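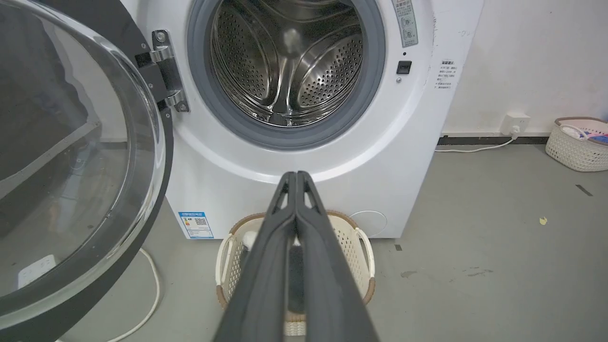

Doherty, 06/10/2023

Skillden Kitchen Board > Soups, Stews and Sunday Dinner
Chicken and dumplings: rolled or dropped?

biscuitbarb
Posts: 1267

Okay, I need some help before I ruin another pot. I grew up on rolled dumplings, the flat slippery kind that are more like a fat noodle, and I've been trying to make them out of a spiral-bound cookbook from 1960 that I got in a box of my aunt's kitchen things. The recipe says "flour to make a stiff dough, roll thin, cut, boil until done." That's it! No amounts except for one egg and "a lump of shortening."

My first batch fell apart and I had a pot of chicken-flavored paste. My second batch held together but you could have resoled a boot with it. My husband ate two bowls and said it was fine, but he says everything is fine.

So two questions. How much flour do you all use for one egg, and do you let the dough rest or not? And if you are going to tell me to make drop dumplings, I'm listening, but I won't be happy about it.

panhandle_ray
Posts: 1095

Make drop dumplings.

Sorry, you left the door open. But I mean it. Two cups of flour, a tablespoon of baking powder, a teaspoon of salt, a cup of buttermilk, four tablespoons of melted butter. Stir it with a fork until it barely comes together, drop big spoonfuls on the simmering broth, put the lid on and leave it alone for 15 minutes. Fluffy on top, a little gluey on the bottom where they sat in the gravy. I've never had a failure and I've made them drunk.

gravyboat_jo

Ray, that's a biscuit. You've boiled a biscuit. I like a biscuit fine but she asked about dumplings!

Barb, your paste problem was most likely that the broth wasn't boiling when they went in. It has to be at a real rolling boil, and you add them a few at a time so it never stops. Then turn it down once they're all in. My mother floured the strips heavy and shook them off over the pot, and that little bit of loose flour is what thickened the broth. I go with a cup and a half of flour to one egg, plus a third of a cup of broth from the pot (let it cool first or you'll scramble your egg), and a tablespoon of shortening. Half a teaspoon of salt.

And yes, rest it. 30 minutes under a bowl. If it snaps back when you roll it, give it longer.

biscuitbarb

A third of a cup of broth! I was using cold water. That might be part of why the second batch tasted like nothing. Thank you Jo, I'm writing this in the margin of the book.

Chaminda Samarakoon

I'm fairly new to this dish so take it with salt, but I disagree about the rest. A neighbor taught me to make these when we moved to Doherty and she went straight from the bowl to the rolling pin. Her theory was that you should hardly knead it at all, and then there's nothing to relax. I've tried it with the rest and without, and mine came out more tender without. I use White Lily-type soft flour though, the low protein kind, so maybe that's the difference?

Also I put black pepper right in the dough. A lot of it. I would put chilies in too but my kids have voted.

gravyboat_jo

Soft flour would do it. I use plain all-purpose from whatever's on sale, and that needs the rest. I'd still rest yours. But I'm not in your kitchen, and pepper in the dough sounds good, I may steal that.

panhandle_ray

Everybody in here is working very hard to avoid baking powder.

noodlearm

Can we talk about the chicken for a minute? I think people get all wound up about the dough and then use boneless breasts and a carton of broth. Get a whole bird or a pack of thighs with the bones in. Onion, two ribs of celery, a bay leaf, cover with water, simmer until the meat slides off. Pull the meat and put it back at the very end, after the dumplings are cooked, or it turns to string.

I do mine in an old Ornamex pot with a lid that doesn't quite fit and it's the best pot I own. Wide matters more than deep. You want the dumplings spread out in one layer or close to it.

biscuitbarb

My pot is tall and skinny, it's the Noso stockpot I use for corn. So they were all piled on top of each other in there. Well, shoot. I do have a wide enameled one but it's holding up the cereal boxes.

Trying it again tomorrow with thighs. Jo's amounts, Chaminda's pepper, noodlearm's chicken. Ray, I'm ignoring you with love.

panhandle_ray

Noted. 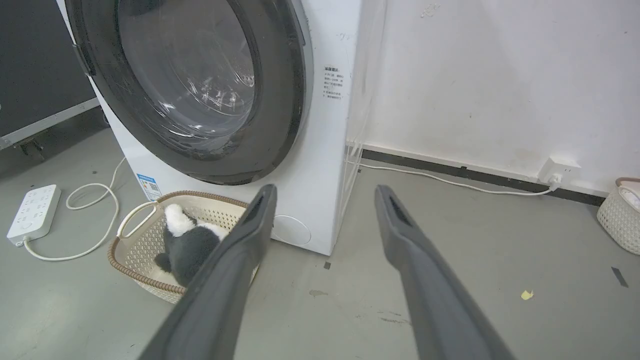

Washing machine and laundry basket

biscuitbarb

Well, I'm back, and we had DUMPLINGS. Real ones, slick and chewy with the broth gone thick around them. I teared up a little, which my husband did not say was fine, he just got me a napkin. Putting it all down in one place for whoever goes looking for it later:

2 1/2 pounds bone-in chicken thighs
1 onion, halved
2 ribs celery
1 bay leaf
1 1/2 cups all-purpose flour, plus plenty for the counter
1/2 teaspoon salt, and more for the pot
1 teaspoon black pepper
1 tablespoon shortening
1 egg
1/3 cup cooled broth

Cover the chicken, onion, celery and bay with water by an inch or so and simmer until the meat comes off the bone. Strain it, salt the broth until it tastes like soup, and pull the meat. Rub the shortening into the flour, salt and pepper, then stir in the egg and broth. Knead it just until it's smooth. I rested it (sorry Chaminda). Roll it as thin as a nickel, cut strips with a pizza wheel, and get them into boiling broth a few at a time. Turn it down and cook them 12 minutes or until the middle isn't doughy. Meat goes back in last.

It did want a splash of milk at the end, I thought. My aunt's always looked a little cloudy.

gravyboat_jo

Oh I'm so pleased! No milk in mine but I know people who do it. Roll them thinner next time if you want them slicker, they puff up more than you'd think.

Chaminda Samarakoon

Congratulations! One teaspoon of pepper is very shy. Try two.

noodlearm

Does the dough freeze? I always end up making it the same day and I'd like to have some put by before November, when my whole family descends.

gravyboat_jo

Yes, cut them first. Lay the strips out on a floured sheet pan, freeze them hard, then bag them. Straight into the boiling broth, don't thaw them or they'll stick in one big wad. They'll want a couple of extra minutes.

panhandle_ray

Made the rolled ones last night from Barb's list. They were good. I'm still making mine on Sundays.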